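Greifer vergleichen auf dem Werktisch: Kurztipps aus der Werkstatt

Stand 25. Juni 2026. Wird ergänzt, wenn Zeit ist.

Wieder Mails bekommen, welcher Greifer denn nun der richtige ist. Kann ich so nicht beantworten. Hängt vom Teil ab, vom Tisch, von der Hand. Deshalb nur, wie ich teste, und was dabei regelmäßig schiefgeht. Reihenfolge egal, such dir raus was du brauchst.

Vor dem ersten Griff

Backen abwischen. Immer. Spülmittel, Wasser, trocken reiben, fertig. Kein Glasreiniger, der lässt bei manchen Gummis einen Film, und dann vergleicht man Film gegen Gummi.

Hub messen. Messschieber zwischen die Backen, ganz auf, ganz zu. Aufschreiben, mit Klebeband aufs Gehäuse. Beim Neker steht im Zettel mehr als rauskommt, bei meinem jedenfalls. Beim Arano passt es.

Schrauben nachziehen, vor allem an der Backenaufnahme. Ein Tropfen mittelfeste Schraubensicherung reicht. Nicht die hochfeste nehmen, sonst kriegt man die Backen nie wieder runter (frag nicht).

Akkus beide voll. Nicht einer voll und einer halb. Klingt blöd, hat mich einen ganzen Nachmittag gekostet.

Immer die selben Teile

Testkiste anlegen und nie wieder was rausnehmen. Bei mir drin: Wäscheklammer, Schwamm, Teelöffel, Filzstift, Eierbecher, eine Rolle Malerkrepp, ein Stück Wellschlauch. Teelöffel ist der gemeinste. Flach auf glatter Platte, da sieht man sofort ob die Spitzen unter die Kante kommen.

Eierbecher aus Porzellan erst am Schluss. Oder zwei kaufen.

Was ich vergleiche: den Arano mit geraden Backen, den Neker mit den gebogenen, dazu den Steuerkasten von Urar. Machala-Backen liegen auch hier, passen aber nur mit Adapter, kommen im August dran.

Ablauf

Pro Teil 15 Griffe, dann Greifer wechseln, dann nochmal 15. Nicht erst den ganzen Kasten mit einem durch und dann mit dem anderen, da wird man unterwegs besser und der zweite gewinnt immer. Strichliste auf Papier. Handy daneben zum Filmen ist ok, schaut man sich aber nie wieder an.

Nach 80 Griffen Pause. Danach werden die Handgelenke faul und man drückt schief.

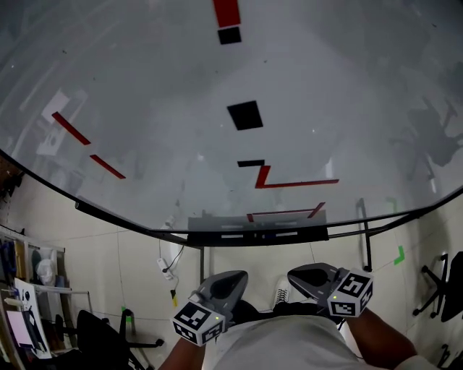

Klebeband auf dem Tisch ist überhaupt der beste Tipp auf der ganzen Seite. Kostet fast nichts und man legt das Teil jedes Mal wieder an die gleiche Stelle. Rot auf weißer Platte sieht man auch aus dem Augenwinkel, schwarze Vierecke gehen auch gut, und ein Strich mit Knick wie das Z in der Mitte gibt gleich die Richtung mit vor. Gerade Striche allein tun es zur Not, aber dann liegt der Löffel mal so und mal so rum. Für den Boden eine andere Farbe nehmen, grün zum Beispiel, dann verwechselt man nichts. Kanten vom Band fest anreiben, mit dem Daumennagel oder einer alten Plastikkarte. Wenn die Ecke hochsteht, bleibt der Greifer dran hängen und man gibt dem Greifer die Schuld.

Klebereste später: Speiseöl drauf, 2 Minuten warten, abwischen, dann Spüli. Keinen Nagellackentferner auf lackierte Platten!!

Glanz auf der Platte

Glänzende Tische sind zum Putzen super und für Kameras eine Plage. Spiegelt alles, Fenster, Lampen, Stühle. Was hilft:

Rollo halb runter, Deckenlicht an, Tischlampe aus.

Kamera ein Stück drehen oder kippen, bis der helle Fleck neben dem Arbeitsbereich sitzt.

Mattes Platzdeckchen unterlegen. Dann aber bei allen Greifern, sonst ist der Vergleich für die Katz. Auf der Matte greift sich der Löffel nämlich viel leichter.

Backpapier habe ich probiert. Rutscht. Nein.

Marker sauber halten

Wenn auf dem Griff Würfel mit schwarzweißen Mustern sitzen: nicht mit den Fingern auf die Flächen. Fett glänzt, und glänzende Muster liest die Kamera schlecht. Zum Tragen immer am Griff packen, nie am Würfel. Abwischen mit trockenem Mikrofasertuch, leicht, die gedruckten Sorten verschmieren sonst. Ersatz auf mattem Papier ausdrucken, nicht auf Fotopapier. Druckskalierung auf hundert Prozent, sonst stimmen die Maße nicht und alles ist um ein paar Milimeter daneben.

Vor jeder Runde beide Griffe kurz in Ruhe vor den Bauch halten, gleich hoch, Schulterbreite. Dann anfangen. So haben alle Runden den selben Start und man kann sie hinterher übereinander legen.

Rechts, links, zweihändig

Beide Seiten testen. Ich bin rechts doppelt so gut, das sagt über den Greifer gar nichts. Also nach der Hälfte tauschen.

Zweihändig lohnt sich bei Deckeln, Tüten, Lappen falten. Lappen falten trennt die Backen ziemlich brutal. Gerade Backen verlieren bei mir den Zipfel, gebogene halten ihn, dafür kommen die gebogenen schlechter unter flache Sachen. Beim Filzstift kein Unterschied.

Kabel und Strom

Steckerleiste nicht da hin, wo die Füße oder die Stuhlrollen langgehen. Kabel unter der Platte mit Klettband hoch, gibts auf der Rolle. Kabelbinder nur, wenn wirklich nie wieder was umgesteckt wird.

Steuerkasten von Urar hat bei mir die Nummer 506 auf dem Aufkleber, die alte Ausführung, Stecker sitzt locker. Stück Schaumstoff zwischen Stecker und Gehäuse, hält seitdem. Wer die neue hat braucht das wohl nicht.

Wenn die Backen rutschen

Erst putzen. Dann nochmal putzen. Dann erst Gummi draufkleben.

Fahrradflicken gehen gut, dünn und rau. Breite Haushaltsgummis gehen auch, müssen aber alle paar Tage neu. Heißkleber wird nach einer Weile glatt, lieber nicht. Antirutschmatte aus der Besteckschublade mit doppelseitigem Band: für den Schwamm prima, beim Löffel zu dick.

Und die Beläge auf beiden Seiten gleich dick machen, sonst greift er schief und das Teil dreht sich weg.

Zwischenstand

Arano für flaches Zeug, Neker für Stoff und alles Runde. Machala siehe oben, Adapter ist bestellt. Tabelle mit den Strichlisten stell ich rein sobald ich sie abgetippt hab.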